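How flat metal gets its shape

Look under a desk, inside a computer or behind a shelf and you will probably find a bracket. A bracket is a piece of metal that holds one thing to another. Many brackets start out as part of a flat sheet, a bit like a sheet of card.

First, a machine called a press cuts out the shape. Then it squeezes the metal between two hard steel blocks, called dies. One die has bumps and the other has hollows to match. A busy press can make more than 2000 parts in a day.

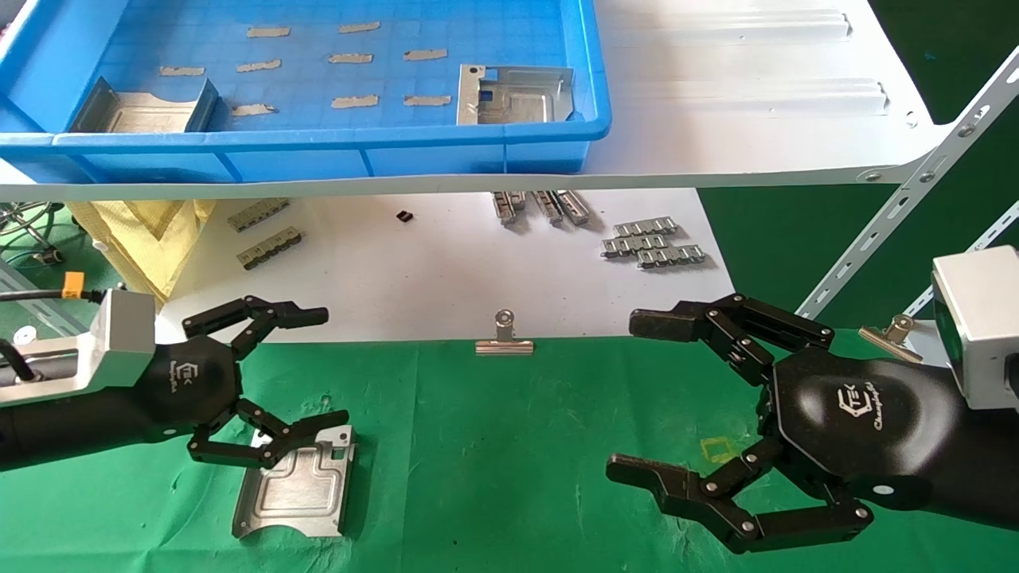

Thin sheet metal bends easily, so the people who design parts look for ways to make it stiffer. One good way is to add ridges. The steel bracket lying on the green cloth has raised ridges pressed into it, and the edges have small tabs that are bent over. It also has a curved notch at one end. Notches are often cut to leave room for something else, such as a screw or a wire.

You can test this at home with a strip of paper. Hold it flat by one end and it droops. Now fold it down the middle, lengthways, and hold it again – it stays up much better. The paper is no thicker than before. Only its shape has changed.

Try it with card too, and see how many coins each strip can carry before it bends.

Written by Seo-ah Na for the Oncombe children's pages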